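Data collection sync, Tuesday 10th October

Notes by me again, because I lost the coin toss. I type fast and I leave things out, so if something you said is missing or mangled, fix it in the shared copy and don't bother telling me.

Present: the sim team, two from labeling, one from training. The Plesar people dialed in for the first half and then had another call. The hardware team sent apologies and a question, see item 5.

1. Last time's actions

The export script is fixed. It now writes the gripper opening at every step instead of only when it changes, so we can stop patching that by hand (thank goodness). The disk cleanup is half done. The naming scheme for runs was supposed to be settled and wasn't, and we went round it again for a good ten minutes before somebody said to just use the task name, the room name and a running number. Fine. Agreed. I'm writing it down in capitals in my own notebook: TASK, ROOM, NUMBER.

2. Where the count stands

We have 416 accepted demonstrations on the Srithong task set. The target for the first training round was 400, so we're over it, and there was a small cheer, mostly from me. The target for the full set is still 2,000 by the end of December. Training would like it known that they don't need them all to be good, they need them all to be labeled right. Labeling would like it known that they heard that the first time.

We talked about whether the 416 should be frozen now. Yes. It becomes the first release, nothing gets added or swapped out, and anything collected from this afternoon on goes in the next batch. If a bad run turns up in the frozen set we list it in the notes file and leave it where it is, otherwise the training numbers stop being comparable and we all get confused again like we did in the spring.

3. The tiled room

This took up most of the meeting. For those who missed it, the tiled room is the newest of the rendered rooms in Nandari, our simulator, and it's the one with the dark finish that everybody either loves or can't stand. I love it. It's hard on the model in a way the beige rooms never were, and I've been pushing to have it in the mix since summer.

The trouble is the wrist view. When the arm turns toward the walls with the gripper open and empty, the model has very little to go on except the grout. I put one up on the shared screen so we'd all be arguing over the same thing.

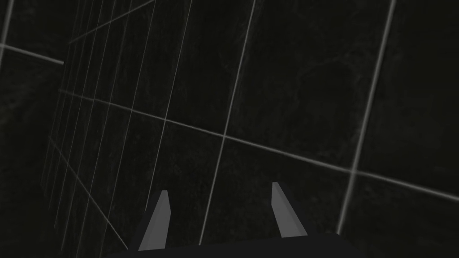
Labeling objected that a view with nothing to pick up is a wasted label, and that annotators get paid the same for those as for the difficult ones. The point was made politely and then made again. They'd rather we cut any stretch where the fingers are empty and no target is in view for more than a couple of seconds.

I don't agree, and I said so at some length (sorry). If we cut every stretch like that, the model only ever sees the wrist camera when there's something worth looking at, and then the first time it points the wrong way in a real run it has no idea what to do next. We need it to see itself being lost and then getting unlost. The operators do this all the time without thinking, they swing the wrist back and carry on, and it's some of the most useful stuff we have.

Training sided with me on keeping them and with labeling on the cost. So we settled on a compromise:

- Empty stretches stay in.
- They get one label for the whole stretch, "no target in view", and no per-step notes.
- If a stretch runs past 10 seconds, the operator's run gets sent back for a look, since usually that means the operator walked off or the controller froze.

Labeling will try this on a small batch first. I asked how small and got a shrug, so let's call it whatever they can get through before the next sync.

4. Lighting and textures

Plesar asked if we could simply brighten the room. We could. It's one slider. But the whole reason for the room was to have a dim one, and all the other rooms in the set are bright, so I'd like to leave it alone and add a second, brighter copy as its own room. They were fine with that. The copy needs its own name under the new scheme, and please, not "tiled room 2 final".

There was also a question about whether the wall texture repeats. If the same pattern shows up on tile after tile, the model may learn to use it as a landmark, and that'd be a cheat that won't carry over to anything. I didn't know the answer and said I'd look at the texture files. I'd also like us to shuffle the texture offset each time an episode starts, and the sim side thinks that's half a day of work, maybe a bit more if the shader sulks.
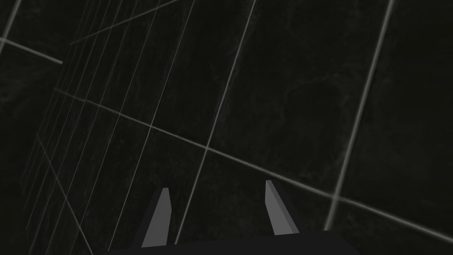
Filtlow is the filter we run before anything reaches labeling, and I've got some complaints about it. It scores each still for how much is going on, and anything below the cutoff gets tossed automatically. That was a good idea when the rooms were full of shelves and boxes. Now it's throwing out views we want. Take the one I brought to the meeting: two gray fingers set wide apart, nothing between them, dark wall behind, and as far as Filtlow cares there's no content. But the pale lines crossing behind the gripper run at steep angles, and those angles say a lot about how the wrist is tilted. A person can read that in a second, and I'd like the model to get the chance to learn it too. So we're turning the cutoff off for this room and leaving it on everywhere else until somebody has time to do it right.

There was a side discussion about near-duplicates. Views from the same room can be close to each other without being the same, and the current check treats them as copies if they match closely enough. In a busy room that works OK. With so little else to look at, a small change in the lines may be the whole story. We agreed to loosen the check for this one room, and training will tell us if the set gets lopsided.

5. Question from hardware

They want to know if the fingers in the sim are meant to match the new fingertips on the bench arm. Short answer, no. The sim ones are plain blocky shapes and have been from the start. Longer answer, we should probably decide before December if we care. My own feeling is that the shape matters less than the opening width, and the opening width we already log properly (see item 1, hooray). Training isn't so sure and wants to run a comparison with a more detailed model. Nobody objected to that as long as it doesn't hold up collection.

6. Operator sessions

The practice task for new operators is too easy. People finish it, feel great, and then send back terrible runs in their first real session. We'll make the practice task happen in the tiled room, so they get used to steering by the wrist view when there isn't much in it. Someone worried this will scare people off. Could be! Let's try it with the next group and see.

Also, operators, if you read these: please don't restart an episode just because you fumbled. Fumble, recover, finish. A run with a clumsy middle is still a run and we'll happily take it.

7. Any other business

The headset in the second booth still buzzes. A new one is on order. The whiteboard in the meeting room has the old room list on it with "do not erase", and I'm told it can be erased now.

Actions

- Freeze the first release at 416 and write the notes file: training
- Try the single label on empty stretches: labeling
- Check the wall texture for repeats: me
- Shuffle texture offset at episode start: sim
- Make the brighter copy of the tiled room and give it a sensible name: sim
- Filtlow cutoff off and duplicate check loosened, tiled room only: me
- Comparison with detailed fingers, low priority: training
- Move the practice task: sim, with me helping

Next sync is in two weeks, same room, same link - and it's somebody else's turn to take notes.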